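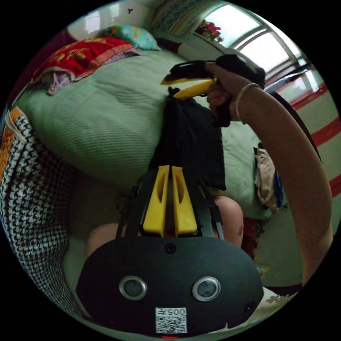

A black cloth held up over green bedding.

Report on the Visit to the Husdale Textile Care Works

In June, members of the Trarkura Housekeeping Association visited the commercial laundry at Husdale, which handles bed linen, towels and staff clothing for hotels and nursing homes in the surrounding counties. The visit was arranged at the request of members who are reviewing their own laundry contracts. Ritu Dixit prepared this report from her notes and from the material handed out on site.

The party was received at 9:30 a.m. in the front office and given a short safety talk. Visitors were asked to remove scarves and loose jewelry before entering the ironing hall and to keep to the painted walkways.

Receiving and sorting

Soiled linen arrives in closed carts and is weighed before it is opened. Sorting is done by fiber, color and degree of soiling. Dark items are kept apart from the first step onward, as lint from white towels is hard to remove from black cotton once it has been through a dryer. The shift supervisor noted that most customer complaints concern lint and graying, and that stains come well behind. Items left in pockets are bagged, labeled with the customer number and returned with the next delivery.

Washing

The wash hall has two lines. The older one, supplied by Azevedo, is used for heavily soiled goods and for small lots. The newer line is a Zelex tunnel washer, in which linen moves from one compartment to the next in batches of 62 kilograms. Rinse water from the final compartments is filtered and used again in the pre-wash. Members asked several questions about water hardness, a matter of some concern to those whose buildings draw from private wells. The works softens all incoming water and tests it at the start of each shift.

Drying and finishing

Flat linen goes damp to the ironers, where it is dried and pressed in one pass. The line can finish nearly 1000 sheets an hour when fully staffed. Towels and colored bedding are tumble dried at a lower setting and left to cool before folding. The works has found that bedding folded while warm holds its creases, and a rack area was added two years ago for this purpose. The hall was noisy, and parts of the explanation given there could not be heard by those at the back of the group.

Mending and discard

The mending room was, for many members, the most useful stop. Small tears are patched by machine. Sheets beyond repair are cut down for pillowcases or sold as wiping cloths. The works keeps a record of the number of washes for each lot and begins close inspection of hotel sheets at 200 cycles. Members were shown samples of the same weave at different ages - the loss of weight was plain to the touch.

Contracts and charges

Charges are set by weight for towels and by the piece for bedding. The minimum weekly order is 400 pieces, which would exclude several of the smaller member houses unless they order jointly. The office confirmed that joint orders are accepted, provided that one house is named for billing.

The visit closed at noon with coffee in the staff dining room. Members wishing to see the price list may request a copy from the Association office.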